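Canvas for market bags — prewash or not?
Sewing and Mending > Bags and Accessories
Page 1 of 1

wedstead_stitcher
I've finally talked myself into making a batch of canvas bags for the July market and I'm so excited I've already cleared the spare room. The fabric is a natural cotton duck from Bermúdez, heavy stuff, beautiful to handle. My question is whether to prewash the whole length before cutting. My aunt says always. The woman at the shop said never, it takes the body out of it. Help!

Fergal Ní Bhriain
Never for me. Canvas comes with a bit of sizing in it and that's what makes it stand up and behave under the needle. Wash it and you'll be ironing creases out until midnight. Spot clean the finished bag and it will last for years.

plutasstead_pat
Sorry Fergal, can't agree. People WILL put them through a hot wash, whatever your label says. I sold two at Plutasstead that came back looking like tea cosies, the body had pulled in and the straps hadn't. Prewash, line dry, press while it's still damp. The colour softens a little too, which I love.

Fergal Ní Bhriain
Did you have a care label in them?

plutasstead_pat
I did! In capitals!

Maricruz Salinas
Depends what you're making, I reckon. For a floppy shopper, wash it. For anything boxy with gussets I leave it alone, and I warn the buyer. Handles matter more than either of you are letting on. I'm mad for dark green on natural canvas at the moment, it's such a cheerful combination and it hides grubby hands.

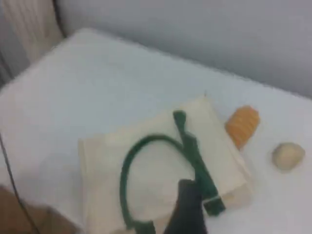
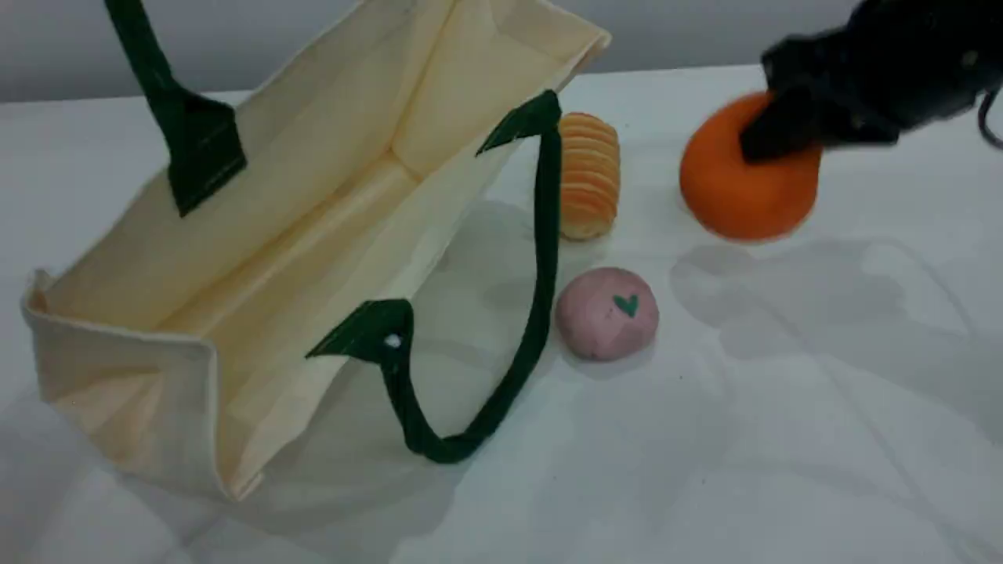
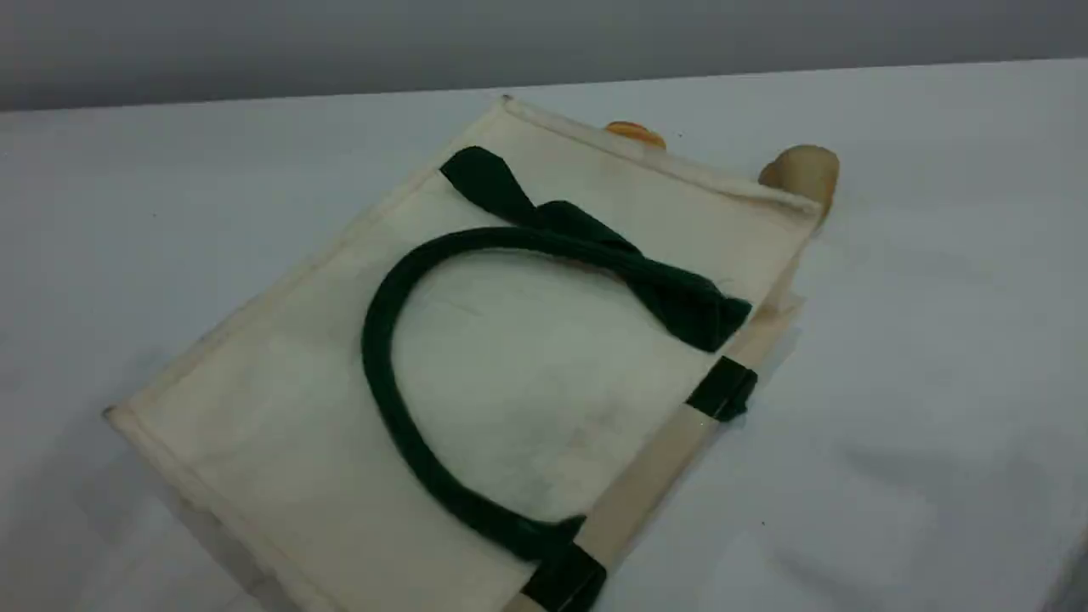
Maricruz Salinas

If you do go for contrast handles, test them for bleeding first. Cut a scrap, wet it, press it onto a bit of your canvas and leave it overnight. I had a gorgeous burgundy webbing from Plullulau that turned a whole set pink, and I'd already boxed the corners. I still use one for pegs.

wedstead_stitcher
Ooh, I do love the green. And I hadn't thought about bleeding at all. What stitch length are people using for attaching the handles? I've got a size 16 needle in and it's coping, but it groans a bit going over the side seams.

Zachary Petrenko
Go up to an 18 for those layers, and 3 mm or a touch longer. Box with a cross through it, twice around. Bash the seam with a hammer before you sew it. I mean it, a few good whacks on something solid and the machine sails through. It's the most fun you'll have all day.

plutasstead_pat
Seconding the hammer!! Put a tea towel under it.

Fergal Ní Bhriain
I'd sooner grade the seam allowances properly than go at them with a hammer, but each to their own. Polyester thread, whatever you do. Cotton thread is lovely to look at and it wears through right where the strap rubs.

Muireann Lynch
Coming back to washing: why not cut two squares the same size, wash one, and measure? Bolts vary so much. My last lot hardly moved and the one before it lost nearly a whole centimetre across a small square. Then you can decide about your own fabric and stop listening to us lot.

wedstead_stitcher
Muireann, doing it tonight. Squares are cut and one's in with the towels.

Zachary Petrenko
Warm or cold?

wedstead_stitcher
Hot. If Pat's customers are boiling theirs I want to know the worst. Will post the measurements once it's dry.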